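Acta de la reunión de la Asociación de Amigos de la Lengua y las Islas
Sesión de agosto, celebrada a las 19:00 horas en el local de siempre

Preside Murdo MacRitchie. Asisten 11 personas socias, y se reciben disculpas de quienes están de viaje, a quienes mandamos un abrazo y les deseamos mejor tiempo que el que tuvimos nosotros el verano pasado en Clolach.

1. Bienvenida y lectura del acta anterior

Murdo abre la sesión dando las gracias a todos por venir con el calor que hace, y recuerda con cariño que la primera reunión del grupo también fue en agosto y también se pasó mal sin ventilador. Se lee el acta anterior y se aprueba con una sola corrección: donde decía «la excursión a Grunar» debe decir «la charla sobre Grunar», ya que a Grunar, por desgracia, todavía no hemos ido.

2. Estado de las cuentas

Se presenta el resumen del semestre. El saldo en la cuenta es de 906 euros, una vez pagados el alquiler del local y la imprenta del boletín. De la venta de libros usados se ingresaron 340 euros, cantidad que alegra mucho a la mesa y que supera la del año pasado. Una socia pregunta si se ha cobrado ya la cuota a los nuevos; se contesta que a casi todos, y que a los que faltan se les escribirá con amabilidad y sin prisas. Se aprueban las cuentas por unanimidad.

3. La merienda de después de las clases

Este punto se alargó bastante más de lo previsto, como suele pasar cuando se habla de comida. Se acuerda que la merienda siga siendo compartida y que cada cual traiga lo que le apetezca, procurando avisar antes en el grupo para que no nos juntemos otra vez con seis tortillas y nada dulce. Se pide que los recipientes lleven el nombre puesto, también en la tapa, pues al recoger se mezclan todos y luego hay quien se lleva a casa el fondo de uno y la cubierta de otro. Las mesas se limpiarán antes de colocar las sillas.

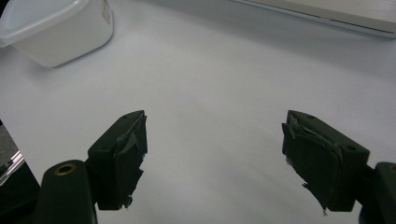 4. Clases de gaélico para principiantes

El grupo de iniciación continuará el curso que viene a la misma hora. Murdo explica que los alumnos han avanzado muy bien con los saludos y los números, y que lo que más se resiste sigue siendo la pronunciación, sobre todo la de los nombres de lugar, que cada uno lee a su manera y con mucha convicción. Propone dedicar las primeras semanas a leer en voz alta textos breves – cartas, canciones, alguna receta – antes de entrar en la gramática. La propuesta gusta y se acepta. Se discute si conviene comprar un manual nuevo o seguir con las fotocopias. Hay opiniones para todos los gustos, y se decide seguir con las fotocopias hasta Navidad y volver a hablarlo entonces.

5. Biblioteca y donación Cairns

La familia Cairns nos ha cedido su colección de libros y revistas, que sumada a lo que ya teníamos deja la biblioteca en 624 volúmenes. La mesa quiere que conste en acta el agradecimiento más sincero de todos. Falta catalogar la mayor parte de las revistas y forrar los libros más delicados. Se ofrecen tres personas para hacerlo por las tardes. Mientras tanto, los préstamos se apuntarán en el cuaderno verde, con letra legible, por favor.
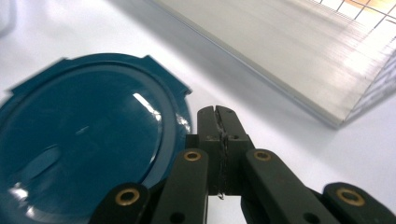
6. Viaje a Drerthorpe

Se habla con mucha ilusión del viaje de primavera. La idea es pasar cuatro noches en Drerthorpe y hacer desde allí las excursiones, en lugar de ir cambiando de alojamiento cada día con las maletas a cuestas. Murdo se encarga de pedir presupuesto para el autobús y de preguntar por una casa con cocina. Se recuerda que hay socios a quienes les cuesta caminar mucho rato, y se pide que todos los paseos tengan una alternativa más corta. Queda pendiente decidir si pueden apuntarse familiares; la mayoría se inclina por que sí, si quedan plazas.

7. Ruegos y preguntas

Se ruega cerrar bien la ventana del fondo al salir. Se pregunta por el boletín, que saldrá cuando lleguen los dos artículos prometidos – sus autores, presentes en la sala, prometen de nuevo entregarlos. Una socia se ofrece a cantar en la fiesta de otoño y recibe un aplauso.

Se levanta la sesión a las 20:45 horas. La próxima reunión se avisará por correo.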